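Skovton Grasp Planner, version 3: review

Skovton has been our default grasp planner for small-object work since version 2, mainly for want of anything better that would run on one ordinary workstation. Version 3 replaces the sampling stage, adds a scene editor and changes the licence. I have used it daily since May on a single arm with a two-finger gripper. Perception was handled by Orance throughout, with its default segmentation model.

Installation is unchanged. The package pulls in its own build of the collision library, which will clash with any copy you already have on the path. The release notes mention this in a footnote. Old config files load, but the approach-angle limits are now read in radians and there is no warning if you leave them in degrees.

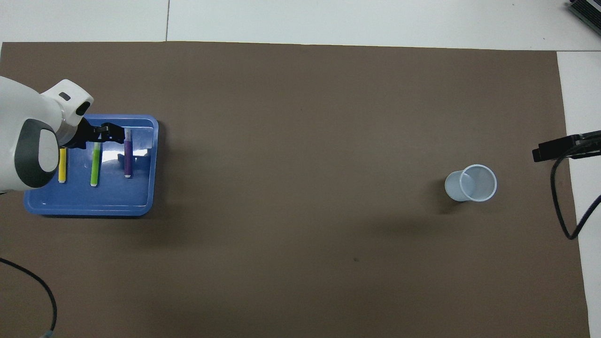 Review by the Gindosness workbench desk
Filed under: Software, Motion and grasp planning
Version tested: 3, Linux build

Pen-shaped objects in a tray are a fair test for any planner of this type. The markers are slim, the tray has a raised rim, and a moulded ridge runs along its right inner side, next to the purple marker. Glare on a glossy blue floor does the depth estimate no favours either. Version 2 treated the rim and the ridge as one box and rejected most grasps near either. Version 3 keeps them as separate surfaces and will propose a grasp from above at the cap end, with the fingers held clear of the ridge.

The sampler draws 1000 candidates by default and keeps the best 30 for full collision checking. Both values can be changed while the planner is running. Raising the first made little difference to the grasps we were offered. Raising the second helped in clutter, at a clear cost in planning time.

Placing is weaker. A cup lying on its side has to be entered as a container by hand, opening axis included, or the planner treats it as a solid cylinder. The scene editor does let you set the axis by dragging an arrow, but it forgets the setting when the segmentation refreshes. Locking the object first gets round this.

Cables remain a blind spot. They can only be added as static keep-out volumes, and a generous volume soon eats into the workspace.

We ran Shokri on the same tasks for comparison. It plans faster, and its logs are easier to read, but it has no live tuning and its gripper models are coarse. For bin picking with large parts I would choose Shokri. For thin objects near walls, Skovton 3 gives the better grasps.

The new licence is per arm, with simulation instances free. Existing version 2 keys are not accepted.

Rating: 3 out of 5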